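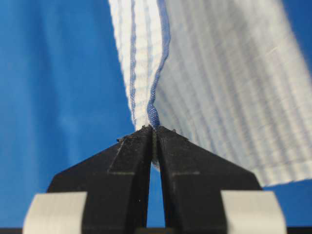

Folding Stations: Questions from Staff

Last change: Sun 20 November

This page collects the questions which we received from colleagues in the Trurport laundry since the robot arms were installed in July. If your question is missing, please write it in the book beside the time clock, or tell it to your shift leader. We try to answer in the same week.

General

Why did Zudham buy robots for the folding hall?

For two years we could not fill all the places on the late shift. The washing and drying were fast enough, but the dry pieces waited in the carts, sometimes until the next day. The hotels complained, and the people who were on shift had to stay longer. The arms take over a part of the small flat pieces, so that the carts do not stand overnight.

How many stations are there?

There are 4 stations, all on the side of the hall near the loading door. Two of them work on both shifts. The other two work only on the late shift for the moment.

What do the arms do exactly?

An arm takes one piece from the pile, searches for a corner or a hem, grips it between the two fingers and lifts. Then it lays the piece flat on the blue surface and folds it. After this it puts the piece on the stack. A person brings the pile, takes away the stack and looks at the quality.

Which pieces go to the stations and which stay with us?

Kitchen towels, napkins and small hand towels go to the stations. Bed sheets, duvet covers, bathrobes and everything with buttons or ties stay with the hand tables. Pieces with a hole or a stain must also go to the hand tables, even if they are small.

My job

Will somebody lose the job?

No contract was ended because of the stations, and the management has given this in writing until the end of next year. The paper hangs in the break room. We cannot promise more than what is written there, and we prefer to say this openly.

My place at the hand table was moved. Can I get it back?

Six colleagues changed their place in July. If the new place is not good for you, ask for a talk with the shift leader. Two of the six have already gone back to sheets because they liked the work in pairs better.

Do I have to learn the stations?

It is voluntary for everybody who was employed before July. New colleagues learn both. The training is two mornings, paid as normal working time, and you do it together with a colleague who already knows the station.

Is there more money for station work?

Yes. Who has finished the training receives the machine supplement, the same as at the big ironer. You receive it for each shift on which you are planned at a station, also if the station stands still on that day.

How is the work different?

Most colleagues say that the shoulders hurt less in the evening. Some also say that it is more boring, and that they miss the talking at the table. We have heard this. Since October nobody is planned at a station longer than half a shift, and the second half is at the hand tables or in sorting.

Speed and errors

Is the arm faster than a person?

No. One experienced colleague folds nearly 300 kitchen towels in an hour. One station folds 100. The advantage is that it continues during the break and in the last hour, when everybody is tired. On the best day until now the stations made 985 pieces together on the late shift, and this was with one station standing still for cleaning.

Will my speed be compared with the robot?

No. The numbers of the stations are not used to judge any person. The works agreement says this in point 7.

Why does it let a towel fall sometimes?

Thin cloth is difficult. The fingers may take two layers in place of one, or only a few threads of the hem. When the piece falls, the arm tries again. After three tries it stops and the yellow lamp goes on. Please take the piece out, put it in the hand basket and press Continue.

What should I do about lint?

Lint collects on the fingers and between them. Wipe the fingers at each break with the dry brush, never with a wet cloth. The surface is cleaned with the flat roller. The brush and the roller hang on the left side of each station.

Safety and privacy

May I reach in when the arm moves?

No, also not quickly. Press Pause first and wait until the lamp is white. The arm is slow and stops when it touches something, but the fingers close strongly enough to pinch your skin.

There is a camera at the gripper. Does it film us?

The camera looks at the fingers and the cloth. It can happen that a hand is in the picture when you take out a piece. The pictures are kept for the repair service of Fudine and are deleted after 30 days. Sound is not recorded.

Whom do I call if a station does not start?

In the day shift call the workshop. In the late shift call the Bitar hotline, the number is on the sticker under the screen. Please do not switch the station off at the wall, because then it has to be set up again and this takes almost the whole shift.

Will there be more stations next year?

This is not decided. If it is planned, the question will first be discussed in the staff meeting, and the answer will be written on this page.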